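Start | Meinung | Technik | Archiv

Wer zeigt hier wem das Falten?

Bei Dafis heißt es, der Roboter lerne Wäsche falten, indem man es ihm vormacht. Man nimmt den Greifer in die Hand, packt ein Stück Stoff, zieht, legt ab. 129 Durchgänge sollen reichen.

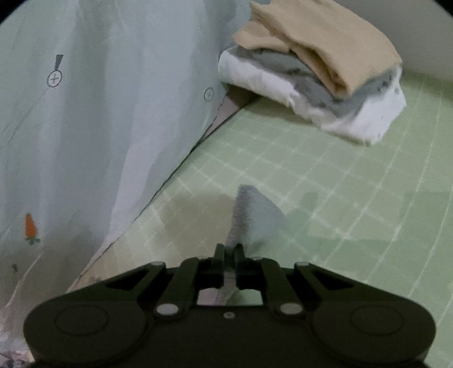
Ich glaube das nicht. Vesela Papadopoulos hat es im September 4 Stunden lang gemacht und danach vor allem über ihr Handgelenk gesprochen. Ein Mensch korrigiert ständig, ohne es zu merken – und ob die Maschine davon etwas mitbekommt, steht in keinem Prospekt.

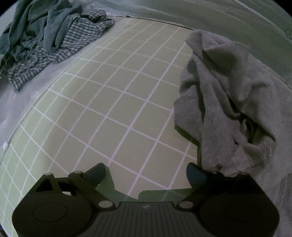 Ein Pullover liegt eben nie zweimal gleich. Solange mir niemand die Fehlversuche zeigt, halte ich das Ganze für schlecht bezahlte Hausarbeit mit Datenanschluss.

32 Kommentare | 3 Mal geteilt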